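Re: [oldvans] Plug-in 12V heaters, has anyone measured one?

June 2, 2021

Ghiță wrote:

> I picked up one of those Ater plug-in heaters for the van, the kind that goes in
> the lighter socket and swivels on a foot. The listing says it clears a windshield
> in 2 minutes and works as a fan in summer. Seller in Grallbridge has them cheap
> if anybody wants to go in on a box. My own blower only works on the top speed
> now and I don't feel like pulling the dash apart to fix it.
>
> Is there any reason not to run it off the back socket overnight?

Before anybody goes in on a box, please read the rest of this.
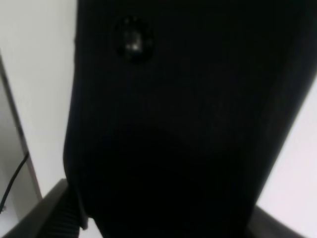
**Oana Crăciun**

I had one of these for a winter. Not the Ater, a Karnent, but I doubt there's much difference past the sticker. I don't believe the 2 minutes. I'd like to know what windshield they did it on, what the temperature was, and whether the engine was already warm with the regular defroster going full blast. The listing never says. Mine made a patch of clear glass a bit bigger than my hand, and it took most of a podcast to do it.

Look at the power. A lighter socket on a 15 amp fuse, with the engine running and the battery sitting near 14 volts, gives you maybe 200 watts before something lets go. The heater core in your dash puts out thousands once the coolant is hot. So you're buying a very small hair dryer and asking it to do a big job — in December, on a van, with all that glass. 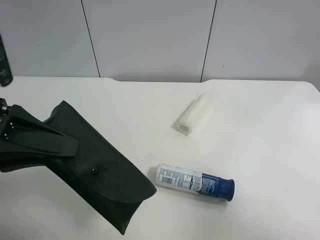
*Table by the back wall.*

As for the back socket overnight: please don't. Say it pulls 12 amps. A healthy starting battery might be rated for 60 amp hours, and you don't want to use more than half of that if you plan on driving home. That's two and a half hours, on paper, with a new battery. Yours came with the van. You'd also be asleep next to a red hot wire in a plastic box that somebody sold you for the price of lunch. I unplugged mine after one short trip and the plug was too hot to hold. The spring contact in those sockets gets loose with age, and a loose contact carrying that much current is how you end up with a brown ring melted into the trim. 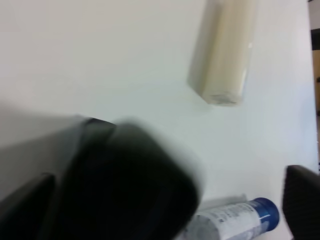 The other thing that bothers me is the reviews. The page I bought from had 1,126 of them, nearly all five stars, and when I sat down and read a couple of screens' worth, a good part were for a phone holder. I wrote to the seller to ask what fuse it needed and got back a coupon. Maybe your man in Grallbridge is better. Ask him what gauge the cord is and see if he knows.

Now the part I think you skipped over. If the blower only runs on the top speed, that's nearly always the resistor pack. On mine it was two screws, down behind the glove box, and the dash stayed where it was. Check the connector while you're in there and look for browning. If it's cooked, replace the pigtail too or you'll be doing it again next year. I've put roughly 3,000 miles on mine since and all the speeds still work. 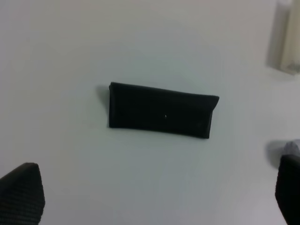
Is there any 12V heater worth buying for a parked van?

None of the plug-in ones, in my opinion. If you sleep in it, look at a diesel air heater with a proper outside exhaust and a carbon monoxide alarm, wired straight to the battery with its own fuse. It uses electricity for the fan and the glow plug, and the heat comes from the fuel.

If somebody here really has measured one of the cheap ones, with a clamp meter and a thermometer, I'd read it. "Feels pretty warm" doesn't count. I've still got the Karnent in a drawer and whoever wants to test it can have it for the postage.

Oana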